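Apuntes de la sesión 5: aprender a agarrar tapas con pocas demostraciones

Retomo donde lo dejamos, que el otro día me quedé a medias con lo de la imitación (¡perdón por las prisas!).
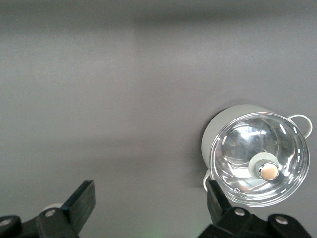

La idea del método Doveseo es bastante sencilla: en lugar de predecir la trayectoria entera, la política mira la cámara de muñeca y predice solo un tramo corto, lo ejecuta y vuelve a mirar. A mí me gusta porque perdona mucho. Si la pinza llega descentrada respecto al pomo, el siguiente tramo puede corregirlo.

Entrenamos primero con 200 demostraciones y luego con 460. Ojo, que la mejora se notó sobre todo en la aproximación; en el cierre de los dedos, casi nada. Mi sospecha son los reflejos: el vidrio y el metal brillante cambian de aspecto con cada movimiento de la muñeca, y la red se fía demasiado de ellos. Con Plustard, nuestra variante con profundidad, tampoco se arregla del todo (el vidrio vuelve loco al sensor).

Para enero: leed el apartado 3 del guion y pensad qué pasaría con tramos el doble de largos. Lo discutimos en clase, traed dibujos si queréis.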